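Minutes - Odilness open day planning and review, Aug 24, 2024 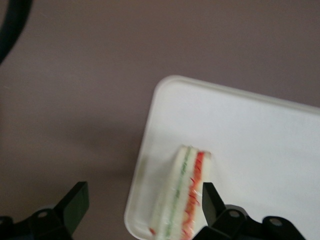 I'm taking the notes again, so bear with me. We started late as the coffee machine was being fussy, and we skipped the approval of the last minutes because I forgot to print them (they're in the shared folder, please look).

1. The Pevau visit
Most of the hour went on this. Everyone who came along to Pevau liked the sandwich handling demo best. The arm works over a white plastic tray with a black two-finger gripper, and we got to stand a lot closer than I expected. Two of us asked about soft food and how hard the fingers squeeze. The Pevau folks said they set that by hand for each kind of filling, and they'll send us their notes. I'd really like to see those before we promise anything to the Stesano kitchen!

Parking was a pain. We all agreed on that one pretty fast.

2. Our own open day
We're going ahead in October. The plan is 4 demo slots with 8 visitors in each, and we can add another slot if sign-ups get silly. Sarkar will lend us the second arm if we pick it up and bring it back ourselves. There was a long back-and-forth over whether visitors get to press the start button - I was for it, a couple of people were dead against it, and we settled on yes with a staff member standing right there.

Food for the demos still has to be worked out. I said I'd ask Stesano what they can make that morning, and whether they can do a meat-free version.

3. Money
The budget is $2,695 for the whole day. The quote for tables and signs came in at $739, which felt high to me, so we're getting one more before we say yes. No decision on T-shirts. Please stop emailing me about T-shirts.

4. To do
- Get the gripper notes from Pevau (me)
- Second quote for tables and signs (front office)
- Van for the Sarkar arm (workshop)
- Sign-up page with the slot times on it (front office)
- Call Stesano about the food (me)

We ran out of time for the safety sheet, so it goes first at the next meeting. Please read the draft and bring your changes written down.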